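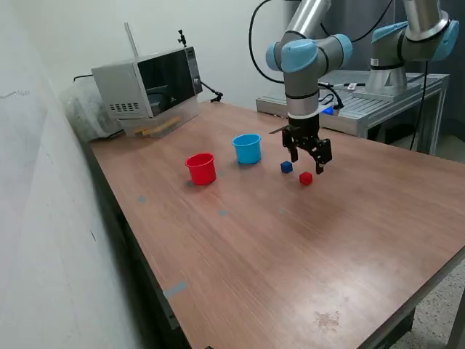 Zolletov splitting

Zolletov splitting is the separation of otherwise degenerate vibrational levels in a crystal when a weak distortion lowers the symmetry of the lattice. It is observed in layered oxides cooled below 31 K, where a twofold level divides into two components of slightly different energy.

The effect follows from group theory. In the undistorted crystal the paired modes belong to a single irreducible representation and must share one frequency. Once the threefold axis is lost — by strain, an applied field or a structural transition — that representation reduces to two one-dimensional ones, and the constraint no longer holds. To first order the splitting is proportional to the distortion and vanishes with it.

Measurements are made by Raman scattering with polarized light. The Akia spectrometer at Brirnen recorded 3,000 spectra from 19 samples; analysis by Nektarios Tzavaras attributed the residual linewidth to twinning. The Galli model, an earlier treatment, neglects coupling between layers and underestimates the splitting near the transition.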